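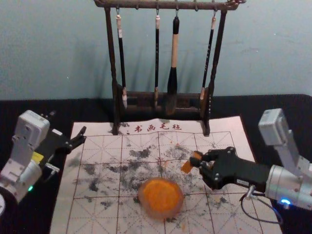
Brush rack on the felt mat, four brushes hung.

18 July 2025 – GPU bench, Skonside box

Second go at the Dralley card. Stock fan curve first, side panel on, Gurkov loop test running. Clock sat at 1420 MHz for 12 minutes, then began the slow sulk I remember from February. Fans at 80 percent by then and making their feelings known.

Pulled the cooler. The old paste had the texture of stale frosting. Cleaned it off, put on the McGrath stuff (thin spread, no heroic blob), tightened the screws in a cross pattern. One thermal pad tore, so I cut a new one from the sheet in the drawer. Whoever put the sheet back without its film: please don't.

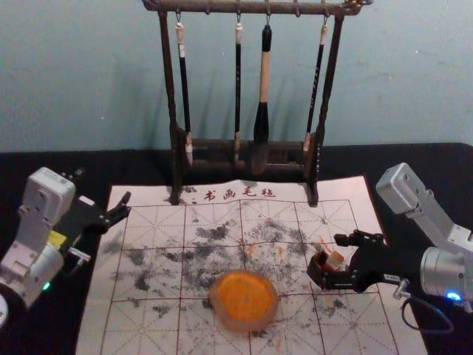 Retest

Same loop, same panel. Clock holds now, fans settle lower. There is a new rattle at 100 percent, left fan, which I am choosing to call character until Monday. Coil whine unchanged. The lighting on the shroud still cycles through every color regardless of what the software says, and the software says a lot.

To do
Swap left fan, or at least poke it.
Try a lower voltage, small steps, write them down this time.
Order more pads.
Find the short screwdriver. Again.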